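Small Things on the White Table
A gallery from our shared office in Clillbridge

Welcome to the gallery page. In March we began to collect the things which live on the tables and shelves of our office, and to give each of them a few lines. I have always liked this kind of object, the one which everybody uses and few people look at. The full collection has now 112 entries, and on this page I put notes from the kitchen and table part, which has 18 entries. New ones will come when I find the time.

Entry 4. The bread board
It came from Zudavdale together with the first furniture. One side has many knife marks and the other side is almost new, so please turn it sometimes.

Entry 7. The blue cups
We bought 30 of them from Beltrán, the household shop near the bridge. They are good to hold in winter, but they do not stack well. I advise to put no more than three in one pile.

Entry 9. The sugar tin
The name Gekeo was printed on the lid, and after many washings only the first two letters can be read. The tin closes very tight. For opening it, a spoon handle is helpful.

Entry 11. The cloth napkins
They are washed at 30 degrees and dried on the back of the chairs. The color was stronger in the beginning, but I like it more now.

Entry 12. The orange tray and the glass jar
The tray has small dimples on the inside and a raised rim, so a cup does not slide easily when you carry it. The jar has eight sides and a pale blue-gray lid with a white tab. 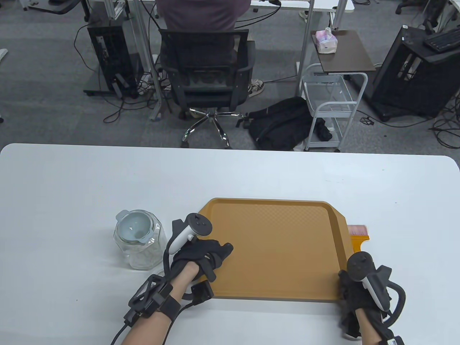 I keep in this jar the tea with mint, and when the mint is finished I fill it with plain biscuits. For washing the tray I use a soft brush, and the dimples need a little patience. It dries best standing on its long side.

Entry 15. The small water jug
It holds enough for four glasses. The handle was glued one time, in the morning before a long meeting, and it is still strong. Please do not fill it with boiling water.

The next page of the gallery shows the shelf with the notebooks and pens.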